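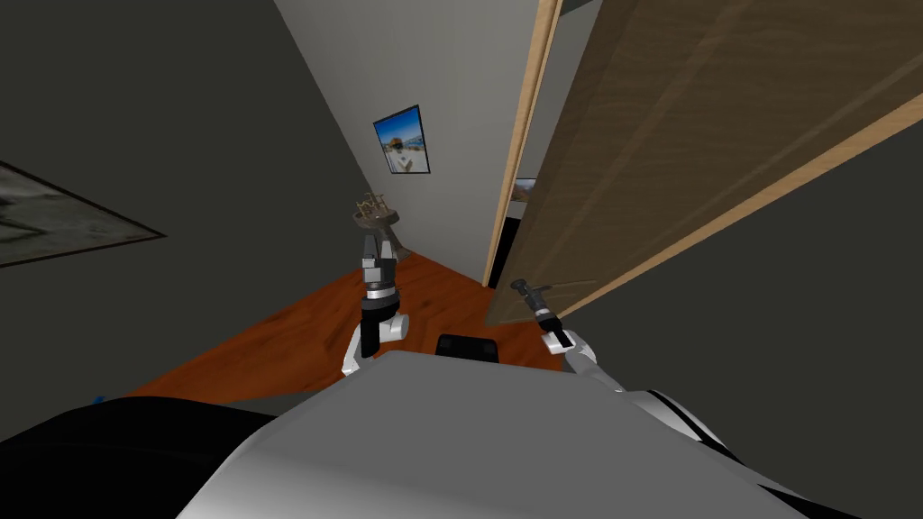
Household robotics is the branch of automation concerned with chores such as tidying, fetching and opening doors. Progress is usually reported from simulation, where mistakes cost nothing. Even there a hallway is awkward: with a small brown object held in one gripper, a robot has only the other arm free for a half-open wooden door. The Laseo trials, run at Flastcombe, scored 280 simulated attempts and passed 44.

Critics say the pass mark was generous.
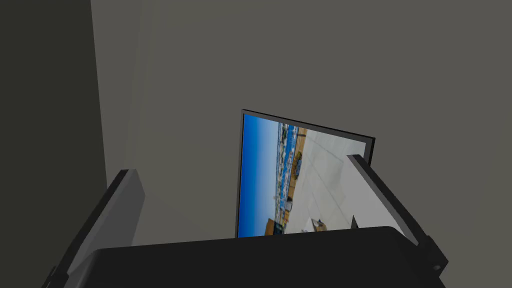

Handling flat items on walls is a separate problem. Zariņš argued that getting close is routinely mistaken for doing the job. Open fingers on either side of a framed harbor view show only that the gripper can get near it, and straightening or dusting it calls for controlled contact.

Claims of readiness should be read with this in mind. The Zaltska project moved its tests to real homes in March
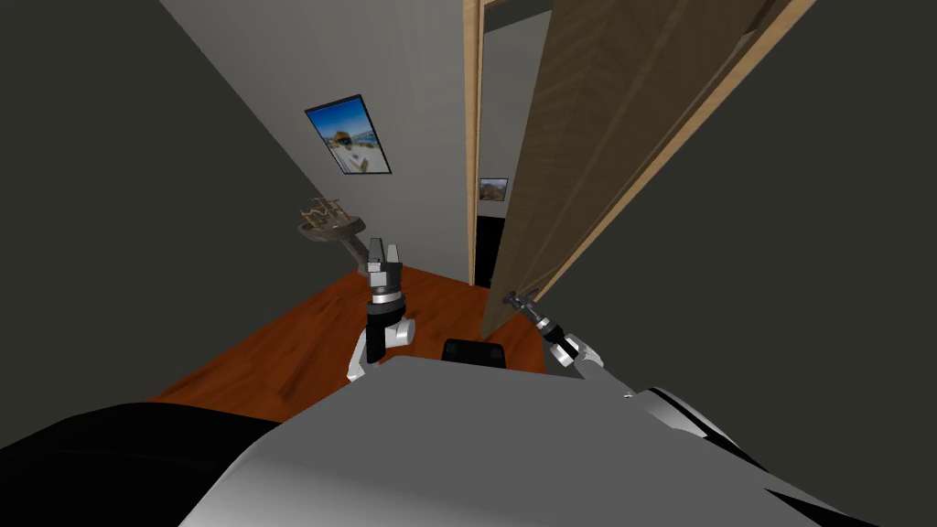

and dropped 2 of its chores within 2 months. No full report has been published.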